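Jun 24, 2025
Iona Morrison and Cyrill Hämmerli

3.2 Storage within reach of the desk

The second part of the study looked at where people keep small items in a shared office. We surveyed 146 workstations on the Clandeck and Telby floors in March, and 97 of them had some form of open shelving. Most of the shelving was the Furnwood range, ordered in grey with a coloured or brown interior. Staff told us the darker interiors made it easier to spot pale items such as envelopes and mugs. Larger units with gray panels and warm brown shelves stood against the white walls and were meant for everyone to use.
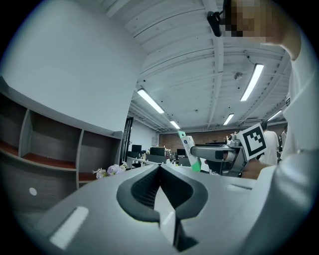 Shared shelves fill up with things no one wants to throw out, Morrison wrote in her notes on the first draft, and she asked that we report them separately from the desks. We have done so in Table 4. The rest of this section deals with the desks alone.

A desk with a hutch gives three places to put something down: the cubbies, the desktop and the drawer. At 58 desks the desktop held items that would have fit in a cubby. Flowers and bottles were the usual ones – people said they liked to have them in view. Boxed items tended to go in the drawer, even where the cubbies had space (Figure 2).
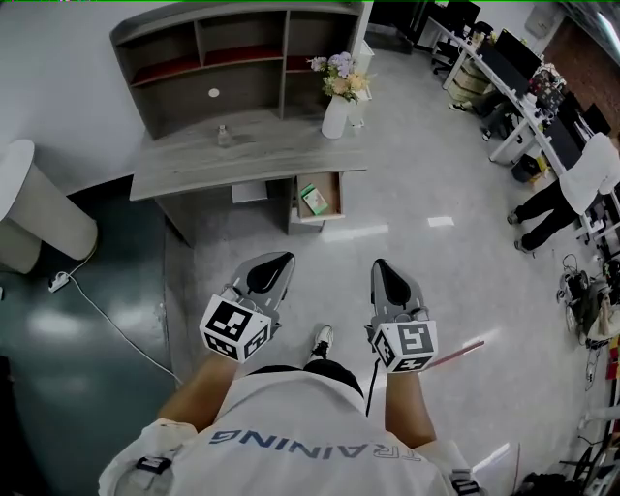 Figure 2. Grey wood-grain desk with hutch. Cubby backs are dark red; the open drawer holds a green-and-white box.

We did not record how often a drawer was opened during the day, so the figures cover location only.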